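Stop Resampling Everything to the Policy Rate

Most manipulation pipelines I have been asked to review share one design decision that no one on the team remembers making. Early in the ingest code, every stream is resampled to a single rate, usually the rate at which the policy will be queried. Camera frames, gripper width, pose estimates and contact labels all land on the same grid. The original timestamps are discarded in the same step. I think this is a mistake, and an expensive one, and I would like to see it drop out of the standard toolchain.

The argument for a common grid is convenience. Array shapes match, batching is trivial and the data loader fits on one screen. Marek Rusnák, who wrote the first loader at Vallance, defended it to me on those grounds and I accept all of them. A loader that a new hire can read in an afternoon has real value. My objection concerns where the resampling is done. It belongs at the point of use, where it can be changed, and it is almost always done at the point of storage, where it can't.

Consider what is lost. A pose estimator and an image sensor do not share a clock unless someone has paid for that. Each has its own latency, and the latency drifts with load and temperature. If the raw stamps are kept, an offset of 8 milliseconds can be estimated later and corrected across the whole archive. Once the streams have been interpolated onto a grid, the offset is baked in and partly smeared, and the correction becomes a modelling problem.

Last January, Nhung Lý went back through 3000 demonstrations from the Lavoie set and tried to recover the offset between gripper width and video. Where the raw logs survived, the job was a cross-correlation and a lookup table. Where only the gridded version survived, she got a distribution wide enough to be useless for the closing phase of a grasp. Those episodes are still in the set, flagged, and still being used by people who don't read flags.

Deformable objects make the problem worse. With a rigid block, being late by a frame usually costs a small position error that the compliance of the fingers absorbs. Cloth has no fixed shape to be late against. The useful signal in a handover or a wipe is often in a few frames where an edge is moving, and those are the frames an interpolator treats most badly.

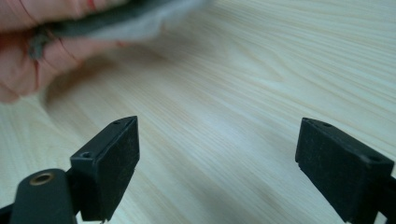
A folded cloth held over the table, gripper fingers open. The cloth's edges are slightly blurred.

Yetunde Briggs has argued in favour of simply raising the grid rate, on the theory that storage is cheap. It is, but a finer grid only reduces the interpolation error. It does nothing for the clock offset, and it fills the archive with samples that no sensor ever produced. A model trained on them has no means of telling a measurement from a guess.

What I would ask of a tool such as Tokon or Histevico is modest. Store each stream at its native rate with its own stamps. Store the clock source beside it. Make resampling a query with a named method, and write that name into the training config so a run can be reproduced. Treat a missing sample as missing until the caller says otherwise. Brittany Beaulieu's prototype does all of this in one module and adds 11 per cent to load time, most of it recoverable with caching.

I would pay that. Weronika Górecki, who runs the training cluster, would prefer not to, and her centre of gravity is throughput, so we have agreed to cache the five most common query rates and measure again.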